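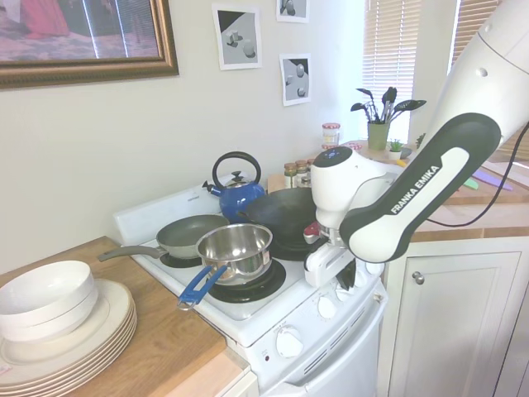 Joint protection is the part of osteoarthritis care that patients can carry out on their own, and it is covered in this unit before drug treatment and injections. The principle is to lower the load on a painful joint during tasks that are repeated every day. Load depends on the weight of the object and on its distance from the joint. In the kitchen the distance is set largely by the handle: a gray nonstick frying pan with a long handle, lifted by the end of that handle with one hand, places a high turning force on the wrist and on the base of the thumb, even when the pan holds very little. A second hand under or near the pan, protected by a mitt, shortens the lever and splits the load.

Unit 4. Hand and wrist osteoarthritis: conservative care

4.1 Joints most often affected

The base of the thumb (first carpometacarpal joint), the end joints of the fingers and the middle joints of the fingers. Wrist disease without earlier injury is less common and should prompt a second look at the history. Pain at the thumb base is usually worse with pinch and twist, as in opening jars or turning keys.

4.2 Assessment

Record the following at the first visit and repeat at each review:
- pain at rest and pain on use, scored separately
- grip strength, best of three attempts, both hands
- lateral pinch strength, both hands
- the three tasks the patient most wants to do with less pain

X-ray findings match symptoms poorly. A patient with marked changes on film may have little pain, and the reverse is also seen. Treat the complaint.

4.3 First-line measures

Education, exercise and splinting are started together. Exercise covers range of motion and light strengthening – pain that lasts into the next day means the dose was too high. A short thumb splint is worn for heavy tasks, and at night if night pain is present. Topical anti-inflammatory gel is tried before tablets in most adults.

4.4 Injections

Steroid injection at the thumb base may give short-term relief. Evidence for lasting benefit is weak. Newer biologic products are dealt with in Unit 6, and students should not quote them as standard care in the written case.

4.5 Class data set

The Benítez clinic series lists 323 patients with thumb base pain. Of these, 69 had a splint only, 43 had a splint and one injection, and 13 went on to surgery. The remainder had exercise and advice. The groups were not randomized, so the figures cannot be used to rank the treatments. Work out each group as a percentage of the whole and bring the table to the seminar led by Shuk-fan Yeh.

Reading: course packet, sections by Arroyo and by Zabala. The Zabala section uses an older grading scale – convert before comparing.

Related items
Unit 3. Knee osteoarthritis: load and gait
Unit 5. Shoulder pain in adults
Unit 6. Biologic injections: reading the evidence
Splint fitting checklist (P. Tejada)
Seminar dates, December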